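Water meters in Bindirthorpe: where we have got to

The change to metered water bills has been the main subject of letters to this newsletter since June, so this issue sets out what is known so far. The work covers 69 homes between the top of Mill Lane and the old dairy. Of those, 24 have had their meters fitted. The rest will be done street by street, and each household gets a card through the door before the fitters come.

Most meters go in the pavement, under the small cover where the stop tap already sits. If your house shares a supply pipe with next door, the meter may have to go indoors, usually where the pipe comes up through the kitchen floor. Please clear the cupboard under the sink beforehand if your card says "internal".

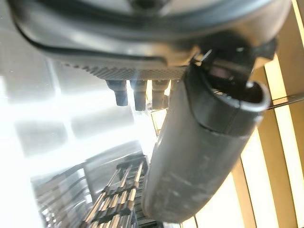
Will my bill change straight away?

Your old bill, based on the value of the house, runs to the end of the present billing period. The metered charge starts after that, and the first metered bill will cover a shorter time than usual. Anyone who pays by monthly direct debit will have the amount looked at again once there are two readings to compare.

Evano, the firm doing the fitting, asks people to check their stop tap before the visit. Turn it clockwise until it closes, run the cold tap to see that the water stops, then open it again. If it won't move, leave it alone and ring the number on the card. Old taps can shear off if forced, and that is a job for the fitter.

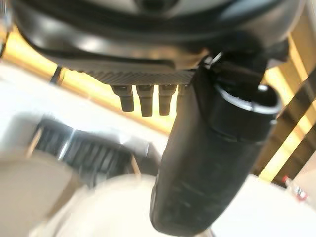 Boyang Kong wrote in to say that his tap had been painted over and would not shift, and that the fitter freed it in a few minutes at no charge. He also asked us to warn people that the water ran cloudy for a while afterwards. The cloudiness is air in the pipe and clears if you let a glass stand.

Several readers asked how to tell if they have a leak. Take a reading last thing at night, use no water, and take another in the morning. The two should match. If they don't, the most common cause is a toilet cistern that keeps trickling into the pan. A few drops of food colouring in the cistern will show it up within the hour.
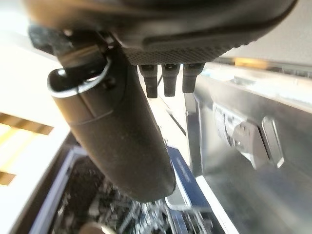
Bit-na Ham had a different worry: she lives alone, works from home and washes up by hand, and wanted to know whether a bowl really uses less than a running tap. It does, as long as you don't keep emptying it and starting again. She has been reading her meter weekly and says the garden hose made far more difference than anything indoors.

Large families may find that a meter costs them more. There is a capped tariff for households with 3 or more children living at home who receive certain benefits, and another for people whose medical condition means they use extra water. Both have to be applied for - they are not given automatically - and the forms are at the library desk.

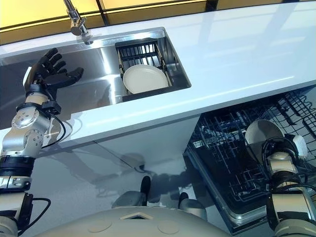

The forms need a copy of a recent bill and proof of the benefit or condition. The library will copy papers free of charge for this purpose on weekday mornings. Tekville residents come under a different scheme and should not use these forms.

The next streets on the list are Chapel Row and the even numbers of Station Road, up to number 56. Parking will be tight on both while the pavement is open, so please move cars the night before if your card asks you to.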